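Görtz revises Flonent dog harness after buckle complaints

2018-11-22

Görtz has changed the chest buckle and the size labels on its Flonent walking harness for dogs. The revised version goes on sale this week through Zovar shops and the Zovar website. Harnesses bought before the change can be fitted with a new buckle free of charge.

The Flonent is a Y-front harness with a padded chest plate, a neck loop that goes over the head and a girth strap that closes behind the front legs. It was launched in June with a side-release buckle on the girth strap only. Owners of long-coated dogs reported that hair worked its way into the buckle housing and stopped one prong from seating fully. A buckle in that state will hold under a light pull and can let go under a sudden one.

Görtz says it received 2 reports of a harness opening on a walk. Neither dog was hurt. The firm describes the change as a design revision and has not asked for harnesses to be returned, although it advises owners to check the fastening before each outing until the part has been replaced.

The new buckle has a deeper housing with a closed back, so that hair lying under the strap can't reach the prongs from below. A fabric guard has been sewn behind it to keep the edge off the skin. The release tabs are slightly wider and can be worked with gloves on. Adjustment is still at 4 points, and the lead rings at chest and back are unchanged.

The labels have been redrawn as well. The first version gave a size by breed, and this caused a good many exchanges: two spaniels of the same age can differ a good deal in the chest. The harness now comes in 3 sizes, each marked with a girth range in millimetres. The middle size closes at a girth of up to 600 mm. Dogs that fall on the boundary between sizes should have the larger one, taken in at the girth strap — the neck loop should not be used to make up the difference.

To measure girth, pass a soft tape round the deepest part of the ribcage, a little behind the elbows, with the dog standing square. The tape should lie flat and touch the coat without pressing it down. Dogs that wear a coat in winter should be measured with the coat on if the harness is to go over it. A harness fitted in summer will often need letting out by November, and thick-coated dogs may need a further check once the undercoat has come through.

Once the harness is on, two fingers should slide flat under every strap. The girth strap should sit clear of the armpit, where rubbing usually starts. Look for broken hairs, pink skin or a change in stride after the first few walks.

Owners who want the replacement part should take the harness to a Zovar service counter. The strap is unthreaded and the new buckle fitted while they wait. Proof of purchase isn't needed, but the sewn-in label must still be in place, as it shows which strap width was used. Harnesses with cut, chewed or re-stitched straps will be refused for the repair and should no longer be used with a lead.

The change does not affect the Brekura car restraint, also made by Görtz, which has a metal buckle of a different type. The Flonent is a walking harness and is not sold for use in a car.

Washing instructions stay as they were: cool water, mild soap, and drying away from a radiator. Grit should be rinsed out of the buckle after walks on sand or salted pavements. Salt left to dry in the housing stiffens the release tabs.

The price is unchanged. Zovar says shops will clear old stock from the shelves before putting out the new version, which can be told apart by the girth range printed on the label.
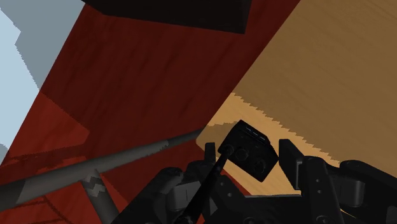 Maud Terrington
Reporter, Pet Equipment

Maud covers leads, harnesses, crates and travel gear for dogs and cats, with an interest in fit and fastenings. Questions about sizing can be sent to the equipment desk through the contact form.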